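Drukuleo opens simulation kit for rack-handling robots to small shops

Drukuleo has put its bench simulation kit on general sale after a trial period with 19 small workshops. The kit lets a shop plan and rehearse robot arm jobs on a computer before buying or moving any hardware. It costs $2,344 for the first year, with support included for the first 7 months.

The package comes with 4 ready-made workbench scenes, a set of arm and gripper models, and an editor for changing the position of racks, blocks and tables. Users can also load their own parts from common drawing files. It runs on an ordinary desktop computer with a recent graphics card.

"Most of our customers have one arm and one person who knows how to program it," said Lizelle Mokoena, product manager at Drukuleo. "They don't want to stop the line to find out that the gripper can't get behind a rack."

Fendutex, a parts supplier that took part in the trial, used the kit to test reach and clearance on a new bench layout. Nosipho Buthelezi, who runs the company's assembly area, said setting up the first scene took her around two days. She found the editor easy to learn but said the manual needs more on lighting and shadows, which matter to shops that use cameras to guide the arm.

Drukuleo said a revised manual will be ready in September. A version that supports two arms on the same bench is also planned, though the company gave no price for it. Current users will get the new manual at no charge.

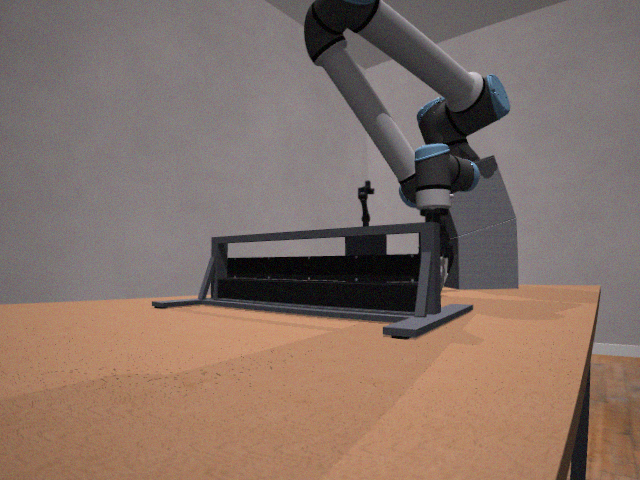
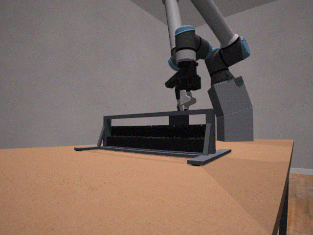

Simulated views of a robot arm and gripper working at a rack on a tabletop. Images: Drukuleo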